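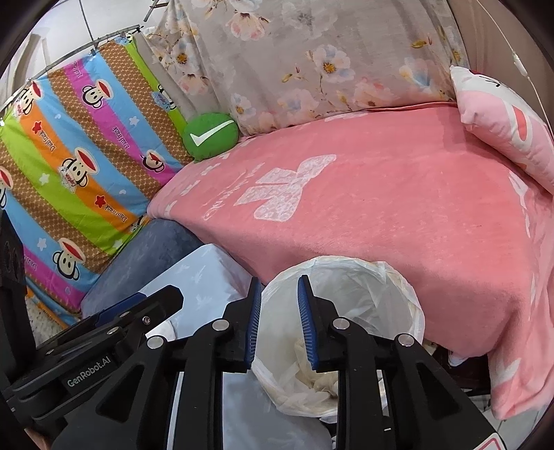
A pair of black grippers with blue ribbed pads on the fingertips.

I've been skiing at Corrigan for 16 winters and I still can't buckle my boots without taking my gloves off. Doesn't that seem a little crazy to you? We have skis shaped by computer and jackets that weigh less than my lunch, and the buckle on my boot is the same little metal lever I was swearing at in high school.

Last July I finally tried on a pair of the new Skerkier boots, the ones with a dial instead of the two lower buckles. The guy at the shop wanted $915 for them (I laughed, then I saw he wasn't laughing). And you know what? I loved the dial. One mitten, a few clicks, done. I sat there on the bench in shorts, cranking it tight and letting it go again like a kid with a new toy.

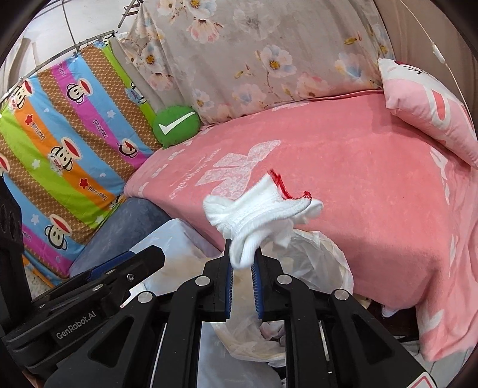 But $915! That's where I get grumpy. Jedelari has been selling a perfectly good dial on its snowboard boots for nine years, and those don't cost anything like that. Why do skiers have to pay extra for the stuff snowboarders take for granted? I've heard the argument that ski boots need more holding power – fine, keep the big buckles up top. I only want to stop freezing my fingers in the Clornau parking lot at seven in the morning.

My old boots have maybe two seasons left in them, and I'm going to ski them until the shells crack. If somebody puts a dial on a boot for half the price before then, I'll be first in line, mittens on!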